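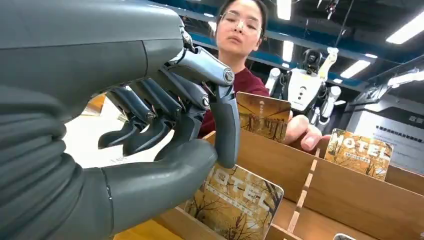 The case for open slots

Most hotels I have worked with store their printed cards in drawers. Key sleeves, breakfast cards and late checkout notices go in flat, in stacks, and the stack in front gets used while the rest goes out of date. I think the drawer is the wrong container for this job, and that a plain divided box on the counter does it better.

A stack has one accessible item, the top one. To reach anything below it, the clerk has to lift or spread the pile, and printed stock picks up bent corners every time. A card standing on edge in a narrow slot can be taken by its top without touching its neighbors. It also shows its face, so the clerk selects by artwork and heading. Labels on the slots help, but less than people expect.

Slot width matters more than slot count. If the gap is too wide, a single card leans back and slides down until the heading is hidden. If it is too tight, two hands are needed. At the Hestholm front desk we tried dividers at 20 mm and they were too generous for single cards. Narrower slots, with fewer cards in each, fixed the leaning and made it obvious when one was running low.

I would also argue for plywood over molded plastic. Notched partitions can be lifted out and recut when the card format changes, and formats do change. The Pleltinden property went through 119 breakfast cards in November and then switched to a taller size. Its plastic tray was thrown away. The plywood box at Hestholm got new dividers in an afternoon.

The usual objection is appearance. Designers want a clear counter, and an open box reads as clutter. I accept that for the guest side. On the staff side, a closed drawer only moves the clutter out of view, where it is sorted less often. When we emptied the old Hestholm drawer, 73 cards carried a phone number that was no longer in service.

A lid is a poor compromise. It gets left open, and then it is in the way.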